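Robot club, week six, and I am covered in lint

So the Starirdale robotics club finally has a proper project this term and I'm far more excited about it than a grown adult should be. We're doing laundry! Well, cloth. Picking it up, shaking it out, folding it, putting it down again. There are 14 of us on the list, though it's more like half that once the weather's nice, and most of us had never thought about how a towel behaves before April.

Quick recap for anyone who missed the last post. Last year we built a little wheeled thing called Drekari that could follow a line and push a tin can off a table (on purpose, mostly). This year the plan is to get a folding entry together for the Rathore Cup, where you get ten minutes and a heap of fabric you've not seen before. The arm won't be ready for ages, so for now we're collecting demonstrations by hand. You hold the gripper yourself, do the job the way you'd want the robot to do it, and it all gets saved for training later.

I thought this would be the easy bit. Reader, it was not. My first evening I did the same fold over and over and every single one was different, and then someone went through my recordings and asked why I kept pausing in the middle. I was thinking! Apparently the robot would learn to stop and think too, only without the thinking, so those all went in the bin.

Our target is 4,000 demos before the summer break and we're on 1,422, so there's a way to go. A batch takes me a cup of tea and a bit. We keep the tally in a spreadsheet named Rolico, after the biscuits somebody brought to the first meeting, and it has a column for "went wrong but keep it" that I'm rather fond of. Mine is the longest.

Things I've picked up so far: thin fabric is much harder than thick. Go in straight from above if it's bunched up and you'll usually grab two layers when you wanted one. Coming in low along a ridge is better, but then your wrist complains.

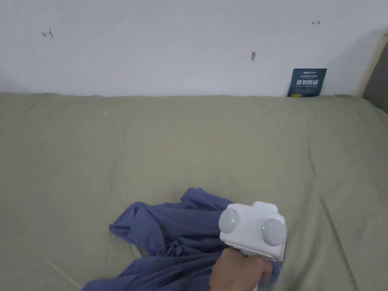 And slow down at the end! I'm terrible for this. I get hold of the corner, feel pleased with myself and whip it across like I'm making a bed in a hurry, and then the playback is just a blur. Half the speed you think you need is about right.

Next session we're having a go at sleeves, which I'm dreading, and there's talk of moving on to socks after that. If you've got old T-shirts you don't want, bring them along (clean, please, we've had words about this). I still need to sort out the charging rota as well, and I've promised to write up how we label the bad grabs, so that'll probably be the next post.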